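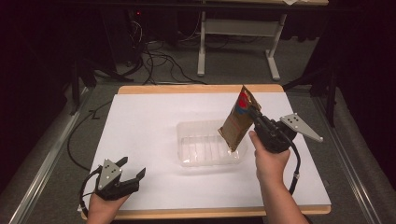 Planning Your First Hand-Held Gripper Station

If you've landed on this page, you've probably got a packing or sorting job in mind and a budget somebody wants to see by Monday. Welcome! We've helped plenty of small teams put together their first bench, and we'd much sooner talk you out of a part you don't need than sell it to you twice.

The Tullow Bench Set from Hiltex is where most people begin. It comes with two matching hand-held grippers, their cables, and a white work board that sits on any sturdy table you already own. The price is $1,619 for the complete set, and a second board, if you'd like one to swap in between jobs, adds $73.

What to budget for besides the grippers

Trays and packaging are the line people forget. Clear trays are cheap, but do buy the same kind your line uses, and order spare bags of whatever you pack (snack bags crease with handling, and a well-creased bag doesn't pick up like a fresh one). Leave yourself floor space for cables too, and a bit more table than you think you need, especially if two hands will be working over one tray.

Finger pads

Pads are the part that takes the knocks, so please put them in your yearly figures from the start. Prarevero replacement pads are $29 each, and they fit the left or right finger on either gripper. Look them over every 29 working days, more often if you're handling stiff plastic, and write the date somewhere you'll find it again!
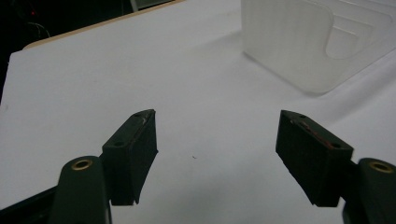
Finger pads over the work board, with wear marks showing near the edges.

Lead times and ordering

Bench sets ship from our Dvořáček warehouse, and pads usually go out the same week. March tends to be our busy month, so if your budget year closes in spring, get your quote request in early and we'll hold the price for you while the paperwork makes its rounds. Tell us what you're packing, the size of your trays and how many people will share the bench.

Request a quote
Download the planning sheet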